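Ticket #3841
Product: Lerkex dual fan controller, with the Tarmont single-wire temperature sensor
Vehicle: older V8 pickup, aluminum radiator, Bruvwood twin fan shroud
Submitted through: Thambiah Parts help desk
Status: Solved
Subject: Fans come on late, then cut out on hard acceleration

ORIGINAL MESSAGE

Hi folks! First off, I love this kit. The shroud dropped right in, the fans pull a ton of air, and the truck is so much quieter on the highway than it was with the old clutch fan that I keep finding excuses to drive it. I really want to get the last bit sorted out.

What's happening: the dial on the controller is set to the second mark, but the fans don't start until the gauge in the dash is well past where I'd expect. Once they start they run fine. Then if I get on the gas hard from a stop, they quit for a second or two and come back. I can hear it clearly with the windows down. It never does it parked.

What I've tried so far:
New 40 amp fuse, same result.
Swapped the relay with the spare from the box, same result.
Fans wired straight to the battery. Both run great, no noise, no wobble.
Turned the dial down one mark. They start a little sooner but still late.

The battery is this year's, and the alternator holds a good voltage at idle with the fans running. I have a decent multimeter and I'm happy to measure anything you want. Just tell me where to put the leads!

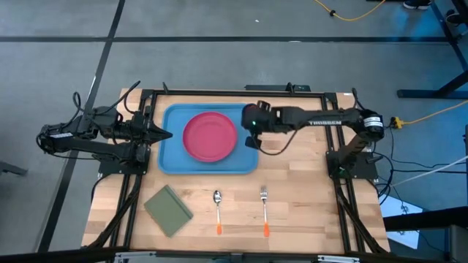 One more thing I forgot. The sensor is in the side tank of the radiator, lower hose side, and I used white thread tape on it. Three wraps. It doesn't leak a drop.

REPLY FROM SUPPORT

Thanks for writing all that up, it saves a lot of back and forth. I think you have two separate problems, and the thread tape is a good clue for the first one.

The Tarmont sensor has only one wire. It gets its ground through its own threads, into whatever it's screwed into. Yours is screwed into an aluminum tank that sits on rubber pads with rubber hoses at each end, so it may not have much of a ground at all. Extra resistance in that path makes the controller think the coolant is cooler than it is, and the fans start late.

Please do these in order and send me what you get.

1. With the engine cold and the key off, unplug the sensor wire. Set the meter to ohms, one lead on the sensor stud and the other on the sensor's brass hex. Write that down.

2. Leave the first lead on the stud and move the other to the negative battery post. Write that down too. The two numbers should be close to the same.

3. Measure from the radiator tank to the negative post. Scratch through any paint or clear coat with the tip of the lead. You want less than one ohm.

4. Plug the sensor back in, start the truck, let it warm up in park, and note where the dash gauge is when the fans start. Keep sleeves and leads well away from the fans, they can start without warning.

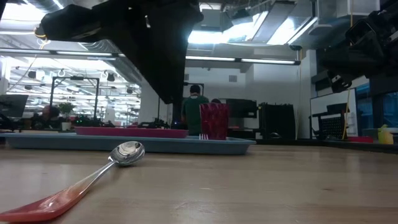 5. If you have a clamp meter, put it around the main red wire with both fans running. We like to see a steady reading. A number that jumps around usually means a bad crimp.

CUSTOMER, SUNDAY AFTERNOON

OK this was fun! You were right about the ground.

Step 1: I got impatient and did this one with the engine warm, sorry. Stud to hex was 374 ohms and dropped slowly as the engine soaked heat.
Step 2: stud to battery negative, all over the place. Sometimes twice the first number, and once no reading at all until I leaned on the radiator.
Step 3: tank to negative, also all over the place. So the tank is just floating there on its rubber pads.
Step 4: fans started late, same as before.
Step 5: nearly 28 amps on the clamp meter with both fans going, and very steady.

So I pulled the sensor, cleaned the tape off (both the plug and the hole, with a nylon brush), and put it back with a thin smear of liquid sealer on the threads, leaving the first two threads bare. Then I ran a ground wire from the fan shroud bolt that goes into the tank over to the frame, with a star washer at each end. Stud to hex and stud to negative now match within a couple of ohms. Fans start right where they should. I did a little dance in the driveway.

It still cuts out on hard acceleration, though. Once, on the on-ramp. What's next?

REPLY FROM SUPPORT

Great numbers, and that's a clean fix on the ground. Your current draw is right where we'd want it for that pair of fans, so leave the power side alone.
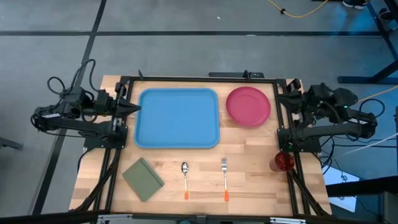
For the cutout, look at where the controller harness crosses from the engine to the inner fender. A V8 rocks on its mounts when you step on it, and if the harness is pulled tight and zip-tied at both ends, that movement goes straight into the plug. Open the hood, have a helper hold the brake and give it a short blip in drive, and watch the harness from the side, never from in front. If it goes straight as a string, that's your trouble. Cut the tie nearest the plug and reroute with a generous loop, the way the black cables curl up and over the left arm in the photo, so the loop takes up the motion and the plug just sits there. Keep it clear of the exhaust and the fan blades, and put the new tie on the fender side only.

While you're in there, unplug the controller and look at the small green wire terminal, second from the latch. If it has been tugged on, it can back out of the housing a little. Push it in until it clicks, then give it a light pull.

CUSTOMER

Straight as a string, exactly like you said! And the green terminal was sticking out maybe the thickness of a dime. It clicked right back in. I rerouted the harness with a big lazy loop behind the battery tray and added some split loom where it passes the fender lip, because there was already a shiny spot on the old tape.

297 miles on it now, including a long hill with the AC on and a whole lot of on-ramps that I did not strictly need to take. Not one cutout. The gauge sits in the same place the whole drive.

Two small suggestions for the instructions: please put the bit about thread tape on the first page in big letters, and maybe add a drawing of the ground wire for people with aluminum radiators. Everything else in there was easy to follow.

REPLY FROM SUPPORT

Love it, enjoy the truck! I've sent both suggestions along to the people who do the instruction sheet. Please look over the shroud bolt ground at your next oil change and snug it if needed. I'm marking this one solved. If anything comes back, reply to the same ticket and it will reopen with your readings attached.

Ticket closed.
Tags: fan controller, late start, sensor ground, thread tape, harness slack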